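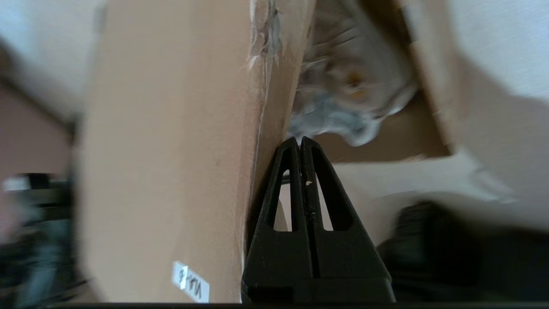 Last updated: May 30, 2024

A packing arm at the Brestow returns depot shut itself down 51 times in one shift in January, each time reporting a collision with a box it had not yet reached. Skavow, which supplied the arm, has now blamed a software update that left the gripper convinced it was 13 millimeters longer than it is.
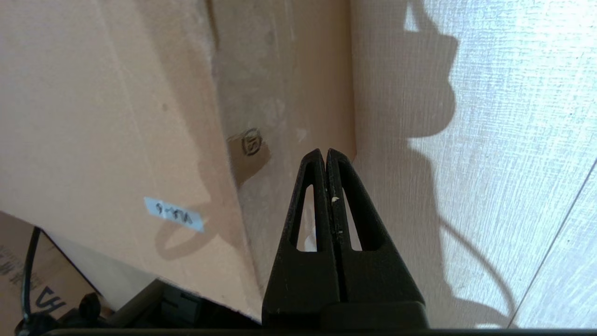 The arm did touch cardboard in the end, when a restart sent it through the side of a carton of bath mats. No one was hurt, and the mats were sold at full price.

"It apologized on the screen every time," said shift lead Olesia Skoryk. "Very polite. We still had 236 parcels to do by hand."

Skavow has withdrawn the update and added a second stop button, within reach this time. Joaquín Navarrete, the depot's safety officer, said the first one had been mounted behind the arm. The work resumed after 2 days of checks.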